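Wirex Teach Kit, two-arm
Home / Teaching and demonstration / Two-arm systems

The Teach Kit is a set of parts and software for showing a two-arm robot a task by remote control. The operator works a pair of leader handles, the arms follow, and each run is saved as a demonstration that can be replayed or used for training.

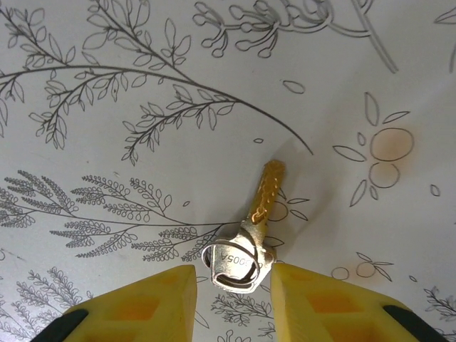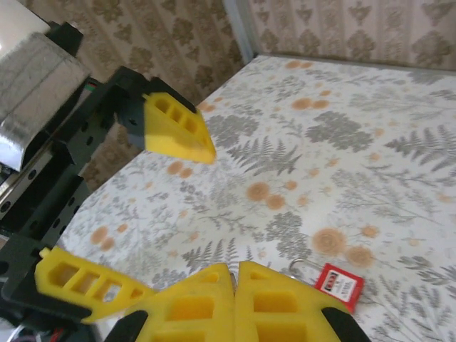

Wrist camera views, key and padlock task. First: key between the fingers of one gripper. Second: red safety padlock on the tablecloth, both grippers in view.

What it does

Small hardware is a hard test for remote operation. A key on a ring has to be picked up at a useful angle, and a padlock has to be kept still while the other hand does its part. The Teach Kit gives the operator a close view from the wrist and separate control of each gripper, so one can stay open while the other closes.

Demonstrations are recorded from the moment the operator presses the left pedal until they press it again. The right pedal discards the run. Discarded runs are kept in a separate folder for 19 days and then deleted. You can turn this off in Settings.

Teaching by hand

The same software accepts hand-guided demonstrations. Switch the arm to Free, move it through the task, and press the pedal to mark each waypoint. Hand guiding suits slow, single-arm jobs. For anything where both grippers move at once we recommend the leader handles — most people don't have enough hands to guide two arms and work the fingers as well.

In the box

2 leader handles with wrist straps
2 wrist camera brackets and cables
4 yellow gripper fingers with cutout windows
Double foot pedal
Mavamlow recording software, one-seat licence
Printed setup guide

Arms, gripper bodies and cameras are sold separately. See the Fontana arm page for mounting patterns.

Storage and file format

A local drive holds around 2,000 short demonstrations at the default camera setting. Each run is stored in its own folder with video, joint positions and gripper opening on a shared clock. Mavamlow exports to the Salach format for older replay software.

Setup notes

Fix both arm bases to the same bench before calibrating. Calibrate the handles with the grippers fully open. If a gripper lags behind its handle, check the cable at the wrist first. Replacement fingers don't need a new calibration, but the colour setting in the camera menu should be checked if you change to fingers of another colour.

Spare parts and repairs

Fingers are sold in pairs. For pedals, brackets and handle repairs, contact Arturo Pellegrini at the service desk and include the serial number from the underside of the left handle.

Page updated 28 December 2021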